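Lekutico wrist camera cell: setup and upkeep notes

Last touched 2 September 2024 by Uyên Đặng
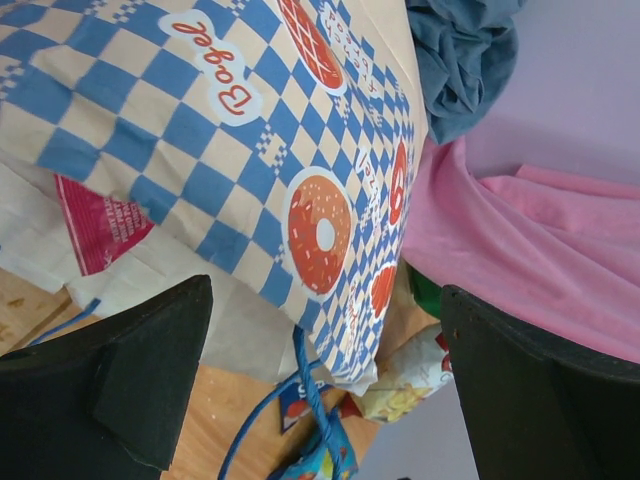

Wrist view, fingers open, bakery bag on the tabletop.

Hi! This is the README for the bag-handling cell, the one we call Lekutico. If you just want the recordings, they're in the episodes folder, 177 of them, and you can skip most of this. If you're going to run the cell yourself, please read the finger section first (I learned that stuff the slow way).

Camera

It's mounted at the wrist and should see both finger tips in the bottom corners when the gripper is open. If one tip has wandered out of view, the bracket has slipped again. Loosen the two side screws, nudge it back, tighten, then rerun the Chiriac calibration script. Give the camera 5 minutes to warm up before you do, or you'll get a lovely calibration that's wrong by lunch.

Fingers

Matte black, and they scuff. The right one has a little chip near its top corner, which I'm leaving alone for now. Check both every 200 cycles, wipe them with a dry cloth, and swap the pair if an edge starts catching on plastic. Never swap just one! I did that in July and spent a whole afternoon chasing a crooked grip.

Objects

Printed paper bags, crinkly snack bags, soft cloth, rope handles. Rope is the hard one. It likes to slide under the left finger, and the Sokeck driver will happily report a closed grip on nothing.

Known problems

Episode 11 has a stale calibration, so leave it out of training.
The home position drifts after an emergency stop. Re-home twice.
The Skeltidov cable clip is loose at the elbow, new one on order.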